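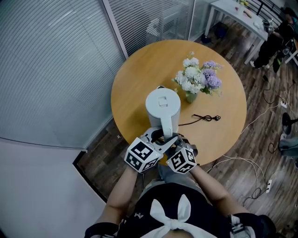 Dabbas Tea History Club – Reading Room Pages

Electric kettle

An electric kettle is a small household appliance used for boiling water, most often for tea, instant coffee, soup or a hot water bottle. It does its work with a heating element in or under the base, and almost every kettle sold today switches itself off when the water comes to a boil.

Early history

The first electric kettles appeared in the 1890s, and by all accounts they tried the patience of anyone who owned one. The element sat in a separate chamber underneath the water, so a good deal of the heat went nowhere useful, and a family with a decent stove had little reason to change. Things picked up in the 1920s, when makers learned to seal the element in a metal tube and put it right in the water. Automatic shutoff became common after the 1950s – a great relief to forgetful people everywhere, our own members very much included.

How it works

Shutoff usually depends on a bimetallic strip, two thin metals bonded together that expand at different rates. Steam travels down a channel to the strip, the strip bends, and the switch clicks off. This is why a kettle with its lid left open may go on boiling long after it should have stopped. A second cutout protects the element if the kettle is turned on dry.

In North America, where ordinary outlets supply a lower voltage than those in Britain, a full kettle takes noticeably longer to boil, and the stovetop kettle has kept a good many loyal friends.

Care

Hard water leaves a chalky crust of lime on the inside. White vinegar and water in equal parts, left to stand for 30 minutes and then rinsed out well, will clear most of it. Joelle Semaan's notes in the club binder recommend citric acid instead, mostly on account of the smell, and she has won over quite a few of us.

See also: Samovar; Teapot; Water hardness; Whistling kettle

Page first written by Alois Thaler, with later additions by Afaf Ghanem. Last revised February 2018.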